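22 May 2022

Stayed at club until they more or less threw us out, and my back is killing me, but what a good day! We've got 41 days until the Puvberg heats and for once I don't feel sick thinking about it.

The task this year is taking batteries out of a holder and putting them back in again, which sounds like nothing and is horrible. The cells roll. The springs fight you. Our team (we're Ellex, the other lot are Horum, and they never stop going on about their January win) has gone for two arms, so one can hold while the other pulls. I spent the whole morning on cable ties. The purple cables have to go in a big loop round each shoulder or they snag when the arm swings in, and I've now redone the left one so often I could do it asleep. I do love the flowery walls though – pink feathers and gold ovals on dark teal, a bit like my nan's bathroom. 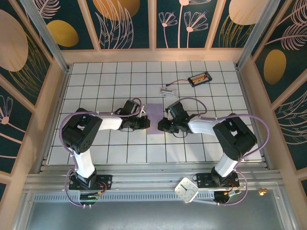

How do you stop two arms bumping into each other? We give each one its own half of the floor, and only one of them is allowed over the mat at full speed. If both need to be there they drop to a crawl, and the left one always waits for the right one.

I wrote that rule out in the notebook in big letters, seeing as I'm the one who keeps forgetting it. We did 80 goes after lunch and I wrote every one of them down, then 8 more with the speed turned up, which was greedy of me. I want 200 in the book before we change the code again. The Amundsen handbook says to log the bad ones in more detail than the good ones, so my handwriting gets worse and worse down the page.

Still to sort: the black wires under the wrists, which dangle more than I'd like, and a name for the robot, because "the arms" is getting boring. Bus was late, had toast for tea. Must remember to take the small screwdriver back in, it's in my coat pocket again.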